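About Trullo

Hi, and welcome in! I'm the person behind Trullo, a very small business with a very small subject: the little things that pile up at home. Plastic fruit, capsule toys, beach finds, the jar from the bathroom that somehow ends up in with the animals. I help families sort it all, keep the good stuff, and find it again next week.

I started out at a toy resale shop called Flandow, where I spent my days matching lost pieces back up with their sets. I loved it (I still get a kick out of finding the right lid). Friends began asking me over to do their shelves, then friends of friends, and by the second year I'd done 170 homes and had to admit I had a job.

Most of my visits happen in apartments where one room does everything, so I work on whatever flat surface there is. I spread out a cloth, tip out the bin, and we all have a look at what's there before anybody decides anything.
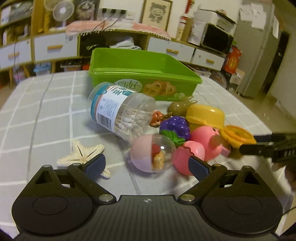
Grapes, a starfish, an orange slice and the cotton swabs, all out on the grid cloth

My one big rule is that kids get a say. Grown-ups always want to toss the starfish! Kids never do, and I'm with the kids. So we make a "stays out" group first, then a group for the bin, and bathroom things go back to the bathroom. If a snack tub is the right size I'll happily use it. You don't need matching baskets, and I won't try to sell you any.

A visit runs 2 hours and I bring my own labels and tape. The price covers a follow-up call too, which people mostly use to ask me where the puzzle pieces should go.

The hardest part is always the characters, the ones with faces. You pick one up, somebody remembers who gave it to them, and there goes ten minutes. I've stopped fighting it and I plan for it now. Faces go last, and each one gets put down somewhere on purpose, on a shelf or in the bin with its friends.
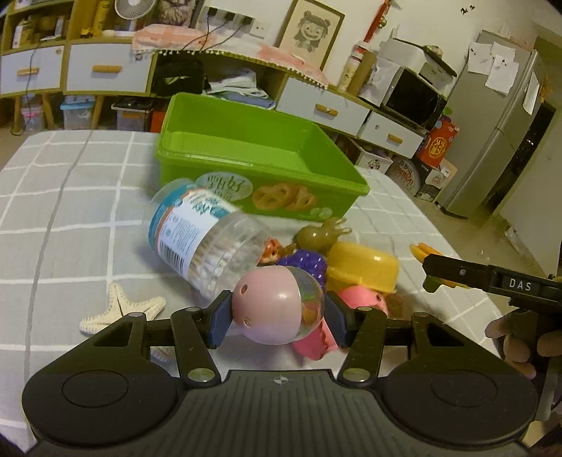
I also run a toy swap called Cukeck, out of the hall on Pattinasarany Street. It began with a folding table and two bags of blocks, and last year we passed along roughly 2,000 toys. Bring what you've outgrown, take home what you like, no tickets or points. The next one is October 26, 2025, doors open after lunch, and there's juice.

Want me to come by? Send a note through the contact page with a photo of the worst shelf. Please don't clean up first!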